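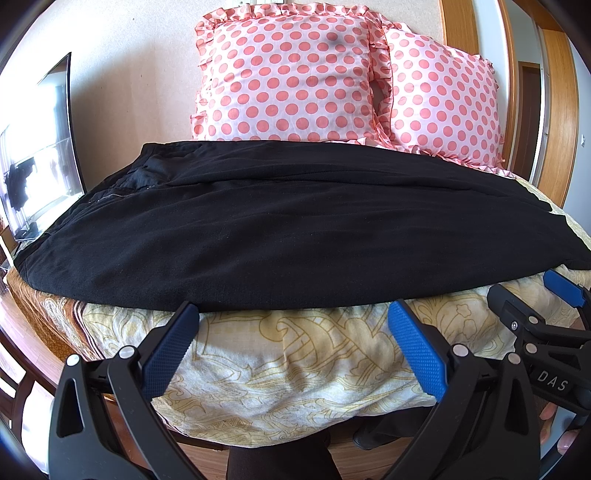
Lint on black trousers, and folding them so they stay folded

Posted in Laundry and Wardrobe
09/07/2018
Asked by Shu-fen Tsai
805 views

I fold my washing on the bed because it's the only flat surface in the flat big enough. The bed has a cream bedspread with a paisley pattern in golden yellow, and everything black that touches it seems to come away with specks on it. They are small and pale and you don't notice them until you're standing at the bus stop.

The trousers are the worst. I have three black pairs for work, a thicker cotton blend with a bit of stretch. I wash them inside out at 30 with other darks, hang them on the airer near the window, and when they're dry they look fine. Then I lay them on the bed to fold and by the time they're in the drawer they've picked up lint and they've got creases across the thigh as well.

What I've tried so far:

Sticky roller. Works but I go through the sheets quickly and it leaves the specks that are down in the weave.

Tumble dryer on cool for ten minutes. The building's machine is shared and I think it put more on than it took off.

Folding them on the chair. Too small, one leg always slides off.

So two things. Is the bedspread really the cause, or is it the wash? And what is the right way to fold trousers that have a bulky pocket zip on one side? When I fold them in half the zip makes a lump and the whole pile leans over. The drawer is shallow, so I can't stack more than four or five things.

I don't own an iron at the moment. I have a steamer at my mother's place that I could bring back in August.

Answered by Wen-hsiung Tseng
Marked helpful by 50 people

Test the bedspread before you blame it. Take a clean piece of black cloth (an old T-shirt will do), go over it with your roller until it's clear, then press it on the bedspread and rub it back and forth a few times. Do the same on a bath towel. Whichever one leaves specks on the cloth is your source. I did this at home and was sure it was the doona cover, and it was the towels.

If it is the bedspread, take it outside and shake it hard, then wash it on its own with an extra rinse. New cotton covers shed for the first few washes. Old ones shed when they're wearing thin, and washing won't cure that. In that case put a flat sheet over the top when you fold. I keep an old dark one for this. It lives on the shelf with the pegs.

If it's the wash, look at these:

Clean the filter. On a front loader it's usually behind the little door at the bottom. Put a tray down first, there will be water.

Check every pocket. One tissue will cover a whole load.

Keep towels, fleece and flannelette out of the dark load altogether.

Don't pack the drum. Lint has to rinse away, and it can't if the clothes are wedged in.

Wipe the rubber seal with a damp cloth when you've finished.

For the specks down in the weave, a clothes brush does better than tape. Get one with natural bristles and brush in one direction, down the leg. A slightly damp rubber glove also works. Stroke downwards and the lint rolls up into a strip you can pick off. Do it before you fold, with the trousers hanging from something, and you'll only need the once.

On folding with a side zip:

Close the zip all the way. An open zip is what makes most of the lump.

Hold the trousers by the waistband and give them one good shake so the legs drop straight.

Lay them down and put one leg on top of the other, with the zip side uppermost. Push the pocket bag flat with your hand.

Fold the crotch point in so you have a straight edge down the back.

Fold from the hem up to just below the zip, then fold that in half again. The zip stays on the outside of the bundle, so nothing is pressed over it.

When you stack them, turn every second pair around so the zips are at opposite ends. The pile will sit level, or close enough for a drawer.

The creases across the thigh come from leaving them in a heap first. If they have to wait, spread them out full length and smooth them with your palms.

Comment from Shu-fen Tsai
Thanks, I did the T-shirt test. The bedspread left a little bit but the towels were much worse, and yes, I had been putting a navy bath towel in with the darks because it's dark. Will stop doing that. Filter was disgusting.

Comment from Wen-hsiung Tseng
Run an empty hot cycle after cleaning it.

Answered by Florian Charpentier
Marked helpful by 20 people

Why fold them at all? Hang them. I bought a Trakwood hanger with clips, the kind that takes four pairs one above the other, and I haven't folded work trousers since. Hang them from the hem, upside down, and the weight of the waistband pulls most of the creases out overnight.

It doesn't need much wardrobe space. A hook on the back of the door is fine.

Comment from Shu-fen Tsai
I have no wardrobe, only the drawers, and the door already has coats on it. But I might try one pair.

Comment from Pui-shan Kan
The clips leave marks on stretch fabric. Put a bit of folded cloth between the clip and the hem.

Answered by Chia-jung Ng
Marked helpful by 4 people

vinegar in the rinse, half a cup. my aunt does it for all her blacks. not sure if it helps with lint but they don't smell of it after and the colour stays ok

also take the pillows off the bed when you fold – mine are frilly ones and they always end up under everything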